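Skenwood Outdoor Music Weekend, pre-opening walk-through, September. Stage B side, green room, vendor row. Done in a hurry before Friday gates. Comments go under the item, don't start a new sheet.

Key: OK / FIX / HOLD (no opening til cleared)

## 1. Gates and lanes

- [x] Main gate lanes marked, cones out. OK
- [x] Wheelchair lane separate and flat. OK, mat has a lip at one end, taped
- [ ] Exit gate opens outward. FIX. Opens but drags on the gravel. Two people to shift it. Rake it or rehang it
- [x] Bag check tables up, lights over them
- [ ] Prohibited items sign. FIX, still last year's sign with the old re-entry rule. Cover or swap

Comment: crowd limit for the Stage B field is 1102 incl. crew. Clickers at both lanes, not just main. Last year the side lane ran without one for the whole opening act and we had no real number.

## 2. Stage B

- [x] Deck boards tight, no lift at joins
- [x] Rear steps, handrail both sides
- [ ] Front barrier pins. FIX. 9 missing. Barkdale bringing spares with the second truck
- [x] Roof ballast per rigger's sheet, sheet is in the box office binder
- [ ] Wind meter mounted and reading. HOLD. Mounted yes, reading no. Dead battery or bad cable, didn't have time to chase it
- [x] Fire extinguishers, both wings, tags in date
- [x] Cable ramps across the crew path

Wind meter is the big one. No meter no bands. Don't let anyone talk you into a phone app.

## 3. Sound and power

- [x] Generator fenced, fuel stored away from it
- [x] Distro boxes off the ground and covered
- [ ] Ground fault test, all stage circuits. FIX, stage left done, stage right not done, monitor desk was being patched
- [x] Level at the property line during Dristier line check: 78, under limit
- [ ] Level at front of house with full system. Not done, wait for the real soundcheck
- [x] Earplugs at info tent, 100 pairs, need more by Saturday morning I'd think

Green room outlets: check each with the plug-in tester, write the result on the room sheet, no daisy chained power strips. Amp chargers and the kettle stay on seperate circuits.
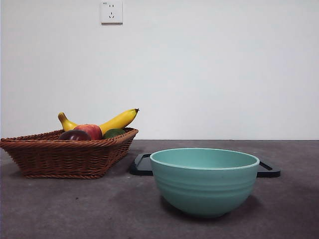 Paisan wants it on record that the kettle rule never got to the bands last year, and that a line in the advance email would do more than a sign on the door. The same note asks for the breaker list to be posted inside the green room so a tour manager isn't running across the field in the middle of a changeover.

Agreed on both. Email line added. Breaker list still to print.

## 4. Green room and catering

- [x] Two ways out, both unlocked from inside
- [x] Exit lights on when mains off (tested)
- [ ] Rug by the couch. FIX, corner curls up, tape or lose it
- [x] Handwash station stocked
- [ ] Fridge temp log started. FIX. Thermometer's in there, no log sheet
- [x] Allergen cards with the caterer, one per dish
- [ ] Serving dishes checked for chips and cracks before food goes out. Started, finish before dinner service. Anything chipped goes in the trash, not back on the shelf

Hot food out at 5, cleared by 7. Late bands get plated meals from the fridge, labeled with the act name. Not a buffet left sitting for four hours like the last one.

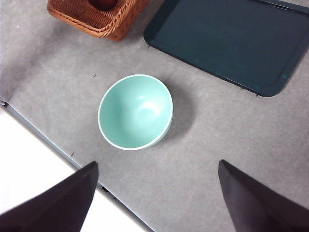

*Sect. 4, tableware: bowl, pale green, white rim.*

## 5. Vendor row

- [x] Spacing between trucks OK
- [ ] Propane secured upright. FIX, taco truck has one loose behind the hitch. Told them, re-check
- [x] Grease bins lidded
- [ ] Fire lane clear. HOLD. Merch van parked in it. Moved once, came back
- [x] Trash and recycling paired

## 6. Medical and weather

- [x] First aid tent staffed from doors to last car out
- [x] Cart route to the road walked, no soft spots
- [ ] Radio check all channels. FIX. Channel 3 scratchy down by the creek
- [ ] Lightning hold announcement printed for both MCs. Printed, only one copy, need another at Stage B
- [x] Water refill points running, both ends of field

## Open before gates

HOLD: wind meter, fire lane.
FIX: exit gate, sign, barrier pins, stage right circuits, rug, fridge log, propane, channel 3.
Still to do: full system level, rest of the dishes, second MC copy, breaker list.

Re-walk at 2:30, start from Stage B. Bring a rake and the spare batterys.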